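February 14, 2025
Notebook, speech deception set, Zondis corpus. Entries by RK unless marked GN.

Carried on from the January run. The question is still whether the pause features add anything once pitch and speech rate are in the model, or whether they are picking up the interviewer.

Data: 800 clips after the clean-up. Ghada removed 31 where the speaker and the interviewer overlap for most of the answer. List of removed clips is in the Galang folder, tab 3. Please do not restore them without telling her.

Splits: redone by speaker. The old split was by clip, so the same voice turned up in training and test, and the January scores should be treated as void. I have struck them through on the summary sheet but left them readable.

Run A, pitch and rate only. Better than chance, not by much. Errors fall mainly on short answers.

Run B, pitch, rate and pauses. Small gain over A on the full test set. The gain disappears when answers from the Zullmont interviews are left out. Those interviews were all done by one person, who waits a long time before the follow-up question. I think the model has learnt her habits – the pause before the answer is measured from the end of her last word, and the end marker is late in nine of the files I checked by ear.

Run C, as B but with pauses inside the answer only. Back to the level of A. This fits with the above but does not prove it.

GN: agree on the end markers. The Driraritz aligner pads the last word when there is room noise behind it. I have turned padding off and am re-aligning the Zullmont files overnight. Old alignments kept under the previous name.

Transcripts: two annotators still disagree on whether "well" at the start of an answer counts as a filler. For now it does, in all sets. Raili to write the rule into the annotation guide.

Not done: confidence intervals for B. Repeat with three seeds before anyone quotes the gain. Also need a baseline from the transcript alone, words only, no audio. Without it we cannot say what the voice is worth.

Open point – labels for the mock interviews come from the instruction card, so a speaker told to lie but who then told the truth is still marked as lying. GN thinks this is rare. I would like to see a sample checked against the follow-up forms.

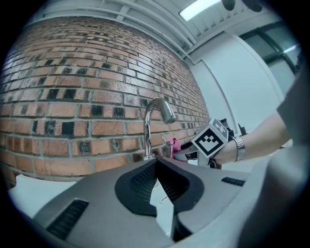
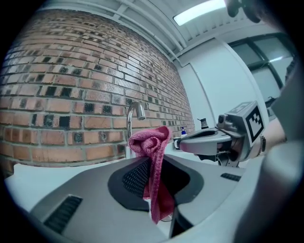
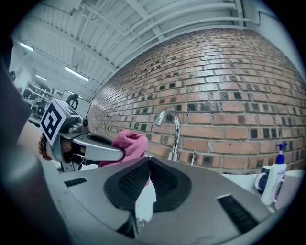
First two: brick wall and tap. Last: finger pads, with folded white paper or tissue between them.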